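Round bedside table with a drawer — keep the phone on it or not?

Tramville Home Forum > Furniture and Storage > Bedrooms

wattle_n_daub
Posted May 4, 2019

I'm setting up the spare room for my father-in-law, who is moving in with us at the end of the month. The bed is against the back wall and there's only a small gap between the headboard and the corner, so I went with a round table to save everyone's hips. It's the drum kind, with a drawer in it.

He wants a proper phone beside the bed. Not a mobile, a phone with a handset and buttons he can feel. Fair enough. The trouble is the cord. It takes up nearly as much of the top as the phone does, and he still needs space for a glass of water, his glasses and whatever he's reading. 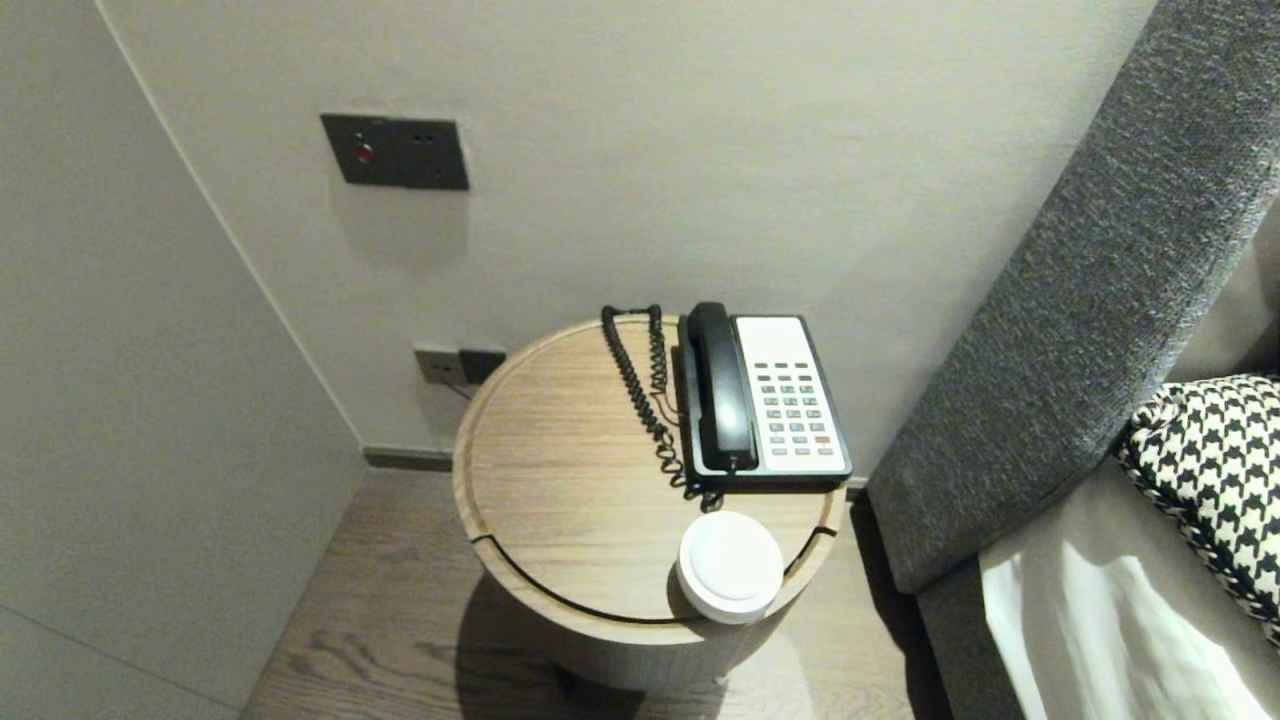 Walid Twal: Mount the phone on the wall and you get the whole top back. Plenty of desk phones have keyhole slots underneath. Two screws and you're done. I did my mother's that way and she's never knocked it off.

wattle_n_daub
I thought about the wall, but he'd have to reach up and behind him when he's lying down, and his left shoulder is bad. I'd like to keep it at mattress height if I can.

Jabari Odera
Agree with keeping it low. Walid's way is fine for a kitchen. Beside a bed you want the handset where your hand falls in the dark.

For the cord, take the handset end out of its socket and let it hang until it stops spinning. Most of the bunching is twist. If it's still a mess after that, buy a shorter one. They come in all lengths and the plugs are the same on most phones.

potplant_sue
Would a cordless be that bad? My aunt fought it for years and then liked it.

wattle_n_daub
He had a cordless at his old place. It spent its life under the couch with a flat battery. The cord is the reason he knows where the phone is.

Walid Twal
Then put the table on the other side of the bed, away from the bad shoulder, and use the wall there. I still say a phone lying flat on a small round top is a waste of a table.

Jabari Odera
The other side might be where he gets out. You don't want furniture there.

wattle_n_daub
Jabari's right, he gets out on the far side. The table is staying in the corner.

I've been at the drawer this afternoon. It's a good one for a table this size, on metal slides, and the front follows the curve of the drum so it looks tidy when it's shut. My question is what to keep in it. I was going to put his glasses, torch and tablets in there and leave the top for the phone and the water.

The other thing is how far it comes out. There's not a lot of room between the table and the bed, and I don't want him catching his knee on it at night.
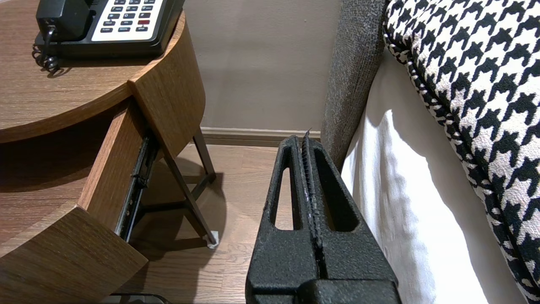

I've allowed 30 cm between the mattress and the drawer front when it's open, and I can get another 9 cm if I shift the bed along. That would put the far side of the bed closer to the wardrobe, so I'd sooner leave it unless people think it matters.

potplant_sue
30 is tight with the drawer open but he'll mostly be using it sitting on the edge or lying down. I'd leave the bed. Put a bit of non-slip liner in the drawer so the torch doesn't roll to the back.

Jabari Odera
Tablets in a drawer by the bed, I'd check with his pharmacist. Ours told us to keep Dad's in the kitchen so he took them with breakfast and didn't double up at night. Glasses and torch, yes.

dunny_door
Look at the screws on the slides while you've got it open. I bought a Potgieter bedside a few years ago and 3 of them were barely in. Took a minute with a screwdriver. If the drawer drops when it's right out, that's usually why.

Walid Twal
Not going to argue about the wall any more. Water glass though — get one with a lid or a heavy base. A phone and a full glass on the same small top will end badly.

wattle_n_daub
Good call on the lid. He's got a Flollo cup from the hospital that he likes, so that can go there.

Pharmacist is a good point too, Jabari, I'll ring Monday. The bed stays put, liner goes in the drawer, and I'll untwist the cord tonight. If it still sprawls I'll order a short one. Does anybody know if black is easy to get, or is it all white now?

Jabari Odera
Black is easy. Don't pay more than a few dollars for it.

potplant_sue
Jirell's on the highway had a bin of them by the register last time I was in. Can't promise they still do.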